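Clear Limits: What Acrylic Trays Do for Small Things

Drawer organisers are sold on the idea that a place for everything will produce order. The claim is partly true, and the part that is true depends mostly on compartment size. A tray with cells that match the objects going into it stays sorted for months. A tray with cells twice as large turns back into a drawer.

Acrylic has become the usual material for the smaller kinds. It is stiff at low thickness, takes a clean edge and shows its contents from the side. Its weak points are scratching and static. Dust collects in the inside corners, where a cloth does not reach, and a dry cloth makes the static worse. Warm water with a drop of washing-up liquid is enough. Glass cleaner containing ammonia should be kept away from it, as should anything with alcohol in it, which can craze the surface along a glued joint.

Tint is a matter of taste with some practical effect. Clear trays show every mark. Smoke-grey hides fingerprints better and still lets the base show through, but dark objects are harder to find in it. Black hairgrips in the deep section of a grey tray are close to invisible under evening light. Pale items stand out well. The Trellen range offers both finishes at the same price, and the grey version is the better choice for a dressing table that faces a window.

Dividers come fixed or loose. Fixed dividers are bonded to the floor and add stiffness. Loose ones drop into slots and can be moved, but the slot has to be slightly wider than the panel, so they rattle. The Quispe three-row box, which uses loose panels, measures 226 mm along its longer side and 131 mm along the shorter. With both dividers in place, each row is wide enough for lipsticks laid flat and too narrow for most compacts.

Hair accessories are the hardest category to house. Flat clips stack. Fabric bands compress and can be stood on edge like files. Spiral ties do neither. They keep their ring shape, hook into one another when piled, and need a cell a little wider than the ring if they are to lie flat. A single layer is best. A stretched spiral tie can often be tightened again by leaving it in hot water for a few minutes, after which it should be dried before going back in the tray, as water trapped in the coils will leave marks on the acrylic.

Placement matters as much as layout. On bare wood, a tray slides when a lid is lifted or a drawer section is pulled. Four small silicone dots under the corners cure this and keep grit from being dragged across the finish. Zendunari supplies dots with its trays; Istska does not. Felt pads protect the wood equally well but grip less.

Filling the tray takes about 20 minutes if everything is laid out first. Sort by size before sorting by use, and give the shallow compartments to whatever is picked up daily.
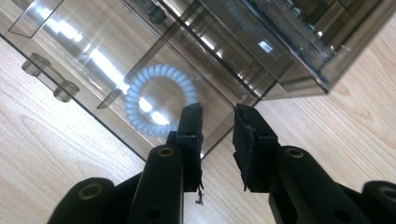 Leave one compartment empty at the start, preferably one near the front, and review the arrangement after a month.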